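Ticket: Shelf restocking pilot, equipment budget and open faults
Opened by: Store Automation, Miltwood
Vendor: Sodavano
Status: Open, waiting on quote
Opened: May 4, 2022

Summary
We need to decide whether to buy the Sodavano unit outright, extend the lease, or send it back. Finance wants one number for the year and I can't give it yet. The lease covers the robot and basic support. It does not cover hands, cables or site visits, and those are where the money has gone so far.

Entry 1
Ran the chip canister job on the test bay. Middle shelf only, bottom shelf left clear. The right hand takes the canister around its middle and works in next to the green one at the end of the row. Placing at the end of a shelf is the slowest part of the job, and the vendor's cycle figure does not include it. I have asked for a figure that does.
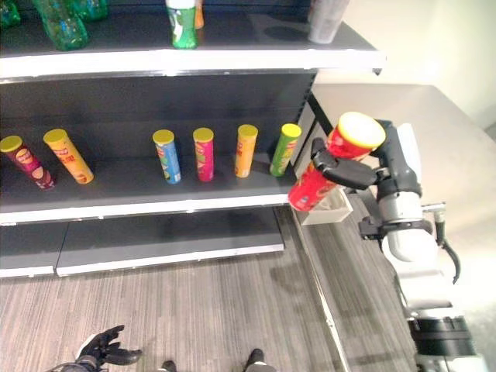
Grekov replied that the cycle figure on the quote was for a straight shelf with even gaps, and that end-of-row placing should be budgeted at nearly 40 seconds per item until the next software release. The release is included in the lease but would be a paid upgrade if we buy.

Noted. Please put the upgrade price on the quote as its own line.

Entry 2
Spare parts. The quote lists 2 spare hands as optional. I don't think they are optional. If a hand goes back for repair, the unit stands idle and we still pay the lease. Lead time on a new hand is 35 days.
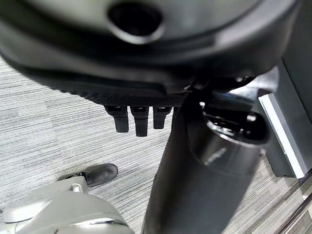 The spares list needs to be split up before we can price it. Right now "hand assembly" is a single part number, so a worn fingertip costs us the same as a whole hand. The finger-like parts under the textured strip have matte, grainy lower segments, and I'd expect those to wear well before the rest. Can Sodavano sell them separately? Same question for the glossy collar on the arm. If it can be swapped on site, we would rather stock one than pay for a visit.

Entry 3
Shelf layout. Wojcik supplied the test bay and has offered to quote for dividers. With no dividers, a canister that leans has nothing to stop it, and four of them on the middle shelf ended up tilted and toppled toward the right end, with a wide gap to the left. Someone then has to straighten the row by hand. That labor isn't in anyone's budget at the moment. 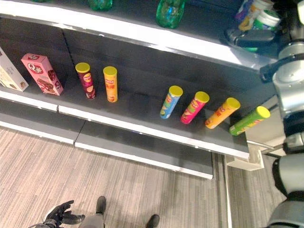 Do dividers come out of the pilot budget or the store fixtures budget?
Store fixtures, as long as they stay in the bay after the pilot ends. If they are made only for the robot, they count as pilot equipment.

I've asked Wojcik for a price on 40 dividers of the standard kind, so they can stay either way.

Entry 4
Mixed row. The same bay also holds boxes, and boxes and canisters will need different spacing. Wojcik says adjustable dividers cost more per piece but the rail is the same. I'd like both prices before we commit to a rail.
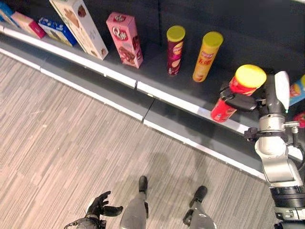 Right hand holding a red canister over the mixed row, boxes to the left.

Still needed before this can close:
Sodavano — quote with upgrade, spare hands and fingertips on separate lines
Sodavano — whether the collar can be changed on site
Wojcik — fixed and adjustable divider prices
Finance — which budget pays for straightening labor

Leaving the ticket open. The lease extension form is filled in but not signed, and it stays that way until the spares prices are in.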